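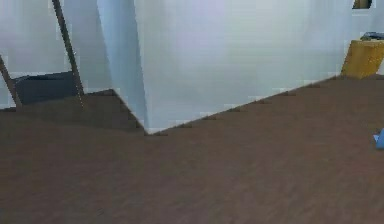
Brown floor, pale wall, corner jutting out.

Ticket 323 — compass in Mevik points the wrong way
Opened by: Leonie Schnyder
Status: waiting for reply

Hi all, me again! I've been using Mevik to work out which way to face the house, and the north arrow is 15 degrees off every time I reopen the plan. I turn it back, save, close, open — off again. It puts my front door in the south-east, and I really want it facing east.

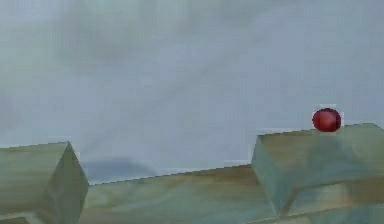 I've tried a fresh plan and a second laptop, same thing on both. Ramiro Collado told me to untick "use magnetic north" under Site, so I did, and the arrow held until I added the upstairs. Is that the same bug as ticket 209?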